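Jostitz Town F.C.

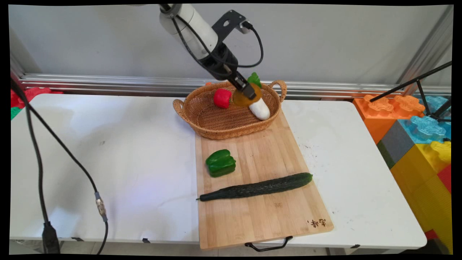
Jostitz Town Football Club is a semi-professional soccer club based in the market town of Jostitz. The club plays its home games at Trorkley Road and has spent most of its history in regional leagues. Its colors are green and white, and its supporters call the team the Greens.

History

The club traces its origins to a cricket side formed in 1868, whose members took up soccer to keep fit during the winter. Early games were played on common land beside the river under rules agreed on the morning of the match. The soccer section became a separate club when it moved to its own field, and the cricket side folded a few years later. The founding date of the cricket side still appears on the crest.

Jostitz Town won its first league title in the regional second division and was promoted, but went down again after a single season. A longer stay in the top regional division followed under manager Shinji Nishimura, a former defender who had played for the club as an amateur. Nishimura relied on a settled back four and on players from the surrounding villages. His team twice reached the final of the Pleltar Cup and lost both times, the second on penalties.

After Nishimura retired, the club went through a period of frequent changes in management. Debts from the building of a new main stand led to the sale of several players, and the team was relegated. A supporters' trust later bought a majority share from the previous owners.

Stadium

Trorkley Road has one seated stand, on the east side, with 959 seats. The other three sides are terraced, and only the north end is covered. The field slopes slightly toward the south end. Before the main stand was built, players changed in a nearby inn and walked to the ground.

The floodlights were first used in a friendly against Pleltar Rovers. They were replaced after storm damage, and home games were played at Pleltar while the work was carried out.

Rivalries

The club's main rival is Pleltar Rovers. The two towns are linked by a branch railroad, and the fixture is known locally as the Branch Line derby. The clubs have often been in different divisions, so many of their meetings have come in cup games or preseason friendlies.

Players and staff

Midfielder Tùng Đào joined from the youth team and became captain at the age of 20. He left for a full-time club but returned later in his career. Goalkeeper Châu Hà is remembered for saving 2 penalties in a cup semifinal against Pleltar Rovers.

The women's team was set up by Mỹ Phí, who was also its first head coach. It plays at Trorkley Road when the schedule allows and otherwise uses the training field next door. Hạnh Doãn succeeded her as coach and led the team to promotion in her first full season.

Honors

Regional Second Division: champions
Pleltar Cup: runners-up (twice)

See also

Pleltar Rovers F.C.
Pleltar Cup

This page was last edited on 8 July 2026.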